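3.2 Stored chargers and the case for reuse

Much of the writing on household electronic waste assumes that people keep old chargers because they intend to use them again. We are not convinced. In the Mullcombe survey, 638 of the 2555 adults who replied said they had used a stored charger in the past year, yet the question did not ask whether it was a spare or the one in daily use. The Bollov study worded its question in much the same way and has the same weakness.

Containers matter more than these surveys allow. A charger put away in a box or tub may be counted as "stored for reuse" (Figure 4), though the container tells us very little about what its owner means to do with it.

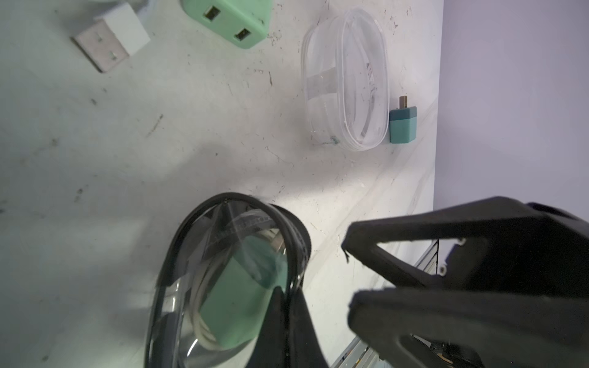 Figure 4. Charger block and coiled cable in a clear container with a black rim.

The Cuautle diaries are often cited as stronger evidence. They cover 208 homes, and entries were made each evening for the whole of January. One month is short, however, and January follows a season of gifts – hardly a normal time to ask what people keep. Claims that the diaries show a "culture of reuse" go well beyond what was written in them.

The Planwood scheme, which set out to collect 1000 unwanted chargers, reports its total by weight alone. We cannot tell from this how many still worked, and we have left its results out of Table 2.
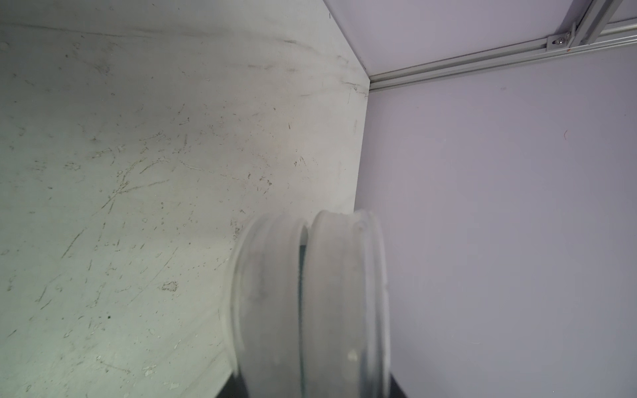 3.3 Limits of self-reported disposal

Questions about throwing things away carry a further problem. People know which answer sounds responsible, and none of the surveys reviewed here checked replies against the contents of household bins.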